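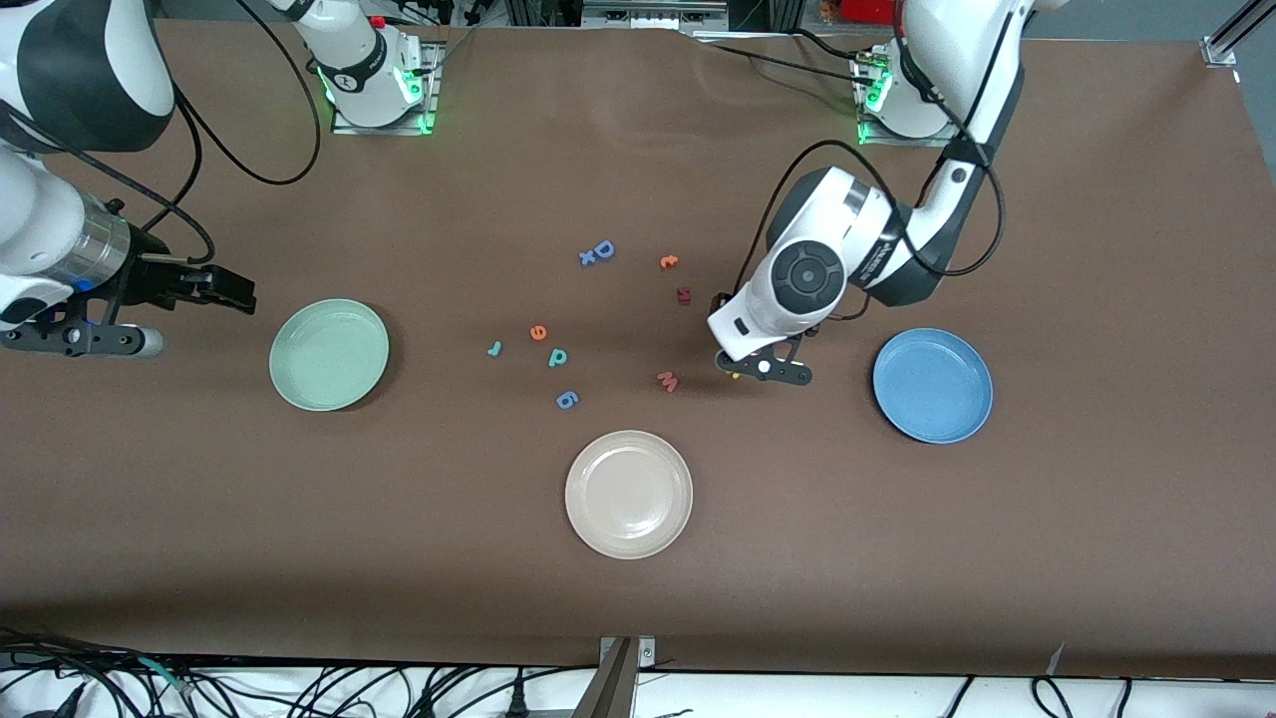

Skurnberg Community Hall
Annual walk-round: fire, floors, kitchen, heating and general condition
Date of inspection: 2022-11-24
Inspected by: Friederike Gerlach
Accompanied by: Marwan Semaan (keys, ladder, second opinion)
Previous report: February, previous year

Ratings used: OK / Watch / Fix / Fix now. Last year's report also used "Fine for the time being," which appeared 11 times on two pages and has been retired.

1. ENTRANCE AND FRONT STEPS

1.1 Handrail, left side. OK. Tightened in the spring and still tight.
1.2 Handrail, right side. Fix. It moves when leaned on, and leaning on it is the service it offers.
1.3 Nosing on steps. Watch. The yellow strip on the second step is lifting at one corner. Marwan pressed it down with his shoe and declared it repaired. It was up again when we left.
1.4 Outside light. OK. Comes on at dusk, goes off at some hour of its own choosing.
1.5 Doormat. Fix. It has curled at both ends and now resembles a canoe. Replace with the recessed kind.

2. FIRE EXITS AND ALARM

2.1 Main doors. OK. Open outward, no key needed from inside.
2.2 Rear exit. Fix now. Fourteen stacking chairs in front of it, under a sign reading KEEP CLEAR. We moved the chairs. The sign is in very good condition.
2.3 Exit sign over rear door. Fix. Lit on one side only, so it says EX with great confidence.
2.4 Alarm test. OK. Sounded in all rooms. The upstairs sounder is quieter than the others but still loud enough to make Marwan drop the clipboard.
2.5 Extinguishers. Three OK, one Watch. The one by the stage has its pin and seal but the gauge needle sits right on the line between green and red. Have the service people look at it on their next visit.
2.6 Fire blanket, kitchen. OK. It was hanging behind the aprons. Aprons relocated.

3. MAIN HALL

3.1 Floor surface. Watch. Good overall. There is a dip near the stage that everyone local steps over and every visitor finds.
3.2 Loose boards. Fix. One, by the radiator under the middle window. Marked with tape.
3.3 Window catches. OK apart from the far left, which is painted shut. It was painted shut last year too, in a different color.
3.4 Curtains. Watch. The flame-retardant label is present on one pair. The other pair has a label that says hand wash. Find the paperwork or treat them again.
3.5 Stage steps. Fix. No contrast edge. I have asked for this in writing twice and this counts as the third.
3.6 Stacking chairs. Watch. Anything with a cracked seat goes in the dumpster and stays there. Last year's rejects appear to have been rescued by someone with a kind heart, and I sat on one.

4. TABLES

4.1 Folding legs. Fix on two tables. The locking ring slides down by itself. Both are tagged and against the wall.
4.2 Tabletops. OK. A few dull rings from mugs, no splinters, no lifted edges.

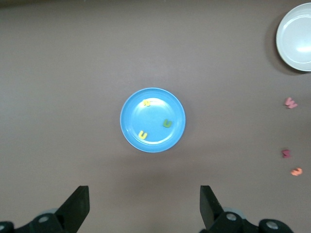
4.3 Table trolley. Fix. One wheel points in a direction the other three have not agreed to. It takes two people to steer and a third to apologize to the paintwork.
4.4 Storage height. Watch. Tables are being stacked flat, higher than they should be. Stand them on edge in the rack. There is a rack – it is currently holding a Christmas tree.

5. KITCHEN

5.1 Stove. OK. All burners light. The knob markings have worn off, so you find out which is which by participating.
5.2 Fridge temperature. OK on the day. The log sheet has the same reading written in the same pen for every day of the month, including days the hall was closed.
5.3 Water heater. Fix now. The Cinia unit above the sink drips from the pressure valve into a saucepan. The saucepan was nearly full. Turn the heater off at the wall when the hall is not in use until it is seen to.
5.4 First aid box. Fix. Contents: bandages, safety pins, one glove.
5.5 Electrical outlets. OK, except the double by the door, which has a hairline crack across the plate. Cheap job, please do it.

6. HEATING AND ELECTRICS

6.1 Boiler. Watch. Serviced by Salameh in February. Sticker present and signed. It makes a noise on startup that Marwan calls "settling in." It has been settling in since before either of us was on the key list.
6.2 Carbon monoxide alarm. OK. Test button works.
6.3 Breaker panel. Fix. Labels have faded. Circuit 523 does not exist as far as we can tell, and yet there it is on the chart in ballpoint.
6.4 Extension cords. Fix. Found one plugged into another behind the piano. Both removed and put in the office. Do not go and get them back.
6.5 Portable heater. Fix now. A 2,000 watt heater, no tip-over switch, stored under a coat. Taken out of use.

7. OUTSIDE

7.1 Gutters. Fix. There is a small tree in the north one.
7.2 Parking lot. Watch. Pothole by the gate is growing. Fill before the frost gets into it.
7.3 Grit bin. OK. Full, and for once full of grit.

COSTS TO DATE
Jurkon has quoted $400 for the handrail, the stage edging and both table locks, which I would accept before they read it back. Gutters and water heater still to be priced.

Fix now items (2.2, 5.3, 6.5) to be rechecked by me. Chairs especially.

Signed: F. Gerlach
Countersigned: M. Semaan, who wishes it recorded that the shoe repair at 1.3 was temporary.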